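Notebook, Ulside bench, January, started 7:40am

Carrying on from the last page. Bethel out til 10 so this is mostly me catching up before she reads it and tells me what I got wrong.

Where we are: 1,217 episodes logged on the kitchen set. Of those 126 flagged for review, mostly grasp slips on the round stuff. Wondimu went through the first batch yesterday, tagged half of them "reset error" and not arm error. Meaning us. Pieces put back in the wrong spot, burner blocked, start pose off. Need to talk about that without it turning into a whose-shift thing.

Shift pattern. Old way (before the auto-queue) one person drove the arm, one person reset, swap when you got sick of it. Now the queue picks the next task and calls for a reset with the beep. So the person at the bench is basically on call to the beep. 20 resets an hour on a good stretch. Wondimu says its fine, he reads in between. Bethel hates it, says she can't hold a thought. I'm in the middle. Back is worse than it was, leaning over that counter.

TO DO ask Conddale if they still run the beep or went to a light. I think they went to a light.

The job posting thing. Stastville wants two "reset techs" for spring. Thats a title now. Lower pay band than operator. Wondimu was hired as an operator and at the moment he does maybe one day of driving out of five, rest is resets and tagging. He hasn't complained but I would. Wrote to Woldegiorgis side asking for both roles to stay one job with rotation. No answer yet.

Tagging: the tagging is the part that got more interesting, to be fair. You start seeing why a grasp goes bad. Bethel's notes on lids are better than anything in the manual, should get pasted in here at some point. Short version, go for the knob, come straight down, don't let the policy talk you into the rim.

9:15. Queue stalled, restarted it. Lost one episode, not a big deal.

Sink tasks today. Bowl and plate both start in the sink, bowl on top. Pot stays up by the corner with the broccoli in it, lid on the burner. Long tail of food wherever. 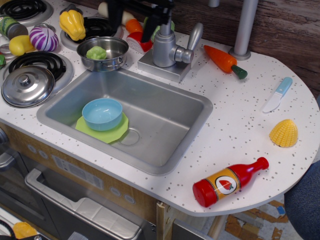 Anyway what I want to propose for the 900 we still owe by end of quarter: beep off, resets in blocks. Queue holds ten tasks, person does them in a row, then gets a real gap. Throughput drops a bit. Bethel thinks less than we fear bc fewer reset errors. Also everybody drives at least two half days a week, written down so it dosen't quietly go away when we're behind.

Bethel in, 10:05. She's ok with blocks, wants eight. Wondimu to try it after lunch, log start/stop by hand for now, script doesn't do blocks yet.

Still open: chair height, Conddale light, the review backlog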